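Husine Catchment Groundwater Monitoring Programme
Progress report to the Montecinos Fund, second reporting period

Reporting status: on schedule for fieldwork, behind schedule for laboratory analysis. No change to the total grant is requested.

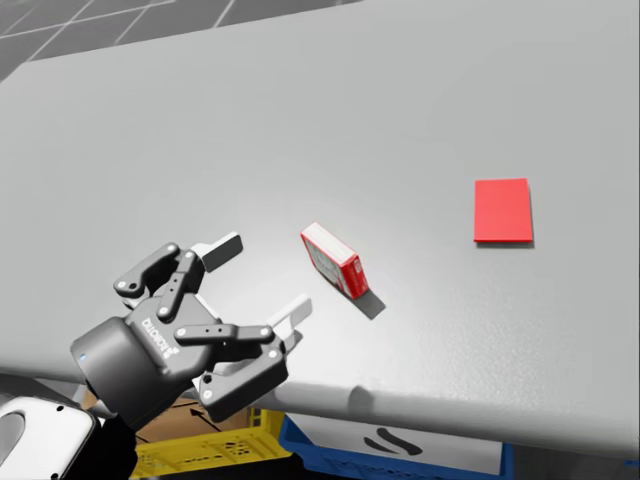
Report by Yetunde Wike, Programme Manager
Technical review: Selim Başaran
Thursday, March 26, 2020

1. Work completed

The monitoring network now has 30 boreholes, of which 18 are fitted with pressure loggers set to record water level every hour. The remaining boreholes are dipped by hand once a month. All casing heads were resurveyed in December after the contractor, Stakier, found that two of the reference marks in the lower valley had been painted on the wrong side of the casing. Levels from those two boreholes have been corrected back to the start of the record and the earlier values kept in a separate column.

Manual dips and logger readings agree to within two centimetres at all but one site. The exception is borehole 7, where the logger drifted upwards through the winter. The unit has been replaced and its data for the period flagged as unreliable.

2. Water quality

Samples were taken from every borehole that held enough water to purge. Nitrate, chloride and electrical conductivity were measured for all samples, and a reduced set was sent for trace metals. The highest conductivity in the period was 3,532 microsiemens per centimetre, at the disused brickworks. The result was repeated on a second sample before being entered in the database. Conductivity at the nearest upstream borehole was 1,665 microsiemens per centimetre, which suggests that the source lies between the two. Telma Valdebenito is reviewing old site plans for buried drains or fill.
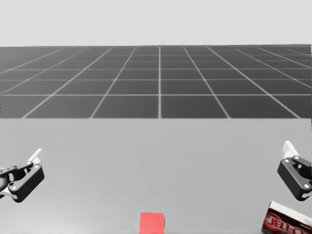 Trace metal results are outstanding for the final sampling round. The laboratory at Foluda has told us that its instrument is awaiting a replacement pump and that our samples are preserved and within holding time. If the results are not received by the end of the next quarter, we will send the duplicates elsewhere and meet the cost from contingency.

3. Groundwater model

Santino Cabral has completed the steady-state model and begun calibration against the hourly levels. The fit is acceptable in the gravel aquifer and poor along the western boundary, where simulated heads are consistently too high. The boundary was drawn from the older geological map. It will be moved to follow the revised fault line and the calibration run again.

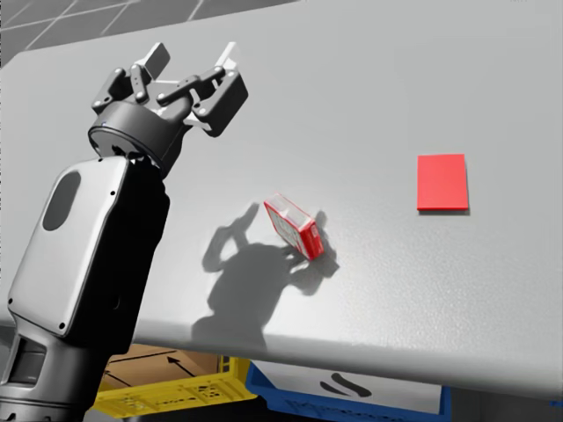
River leakage remains the least certain term in the water balance. Two further flow gaugings are planned at low stage, one above the weir and one at the road bridge.

4. Spending

Staff and contractor costs are within budget. Laboratory costs are underspent owing to the delay described in section 2. Travel is slightly overspent following the extra visit to borehole 7, and we ask for approval to cover this from the equipment line.

5. Next period

Ivana Quiroga will take over data management and issue the first checked dataset. The access agreement for the two boreholes on the northern estate expires during the period and a renewal has been drafted. Revised model outputs will be supplied with the next report, together with the gauging results if river levels allow.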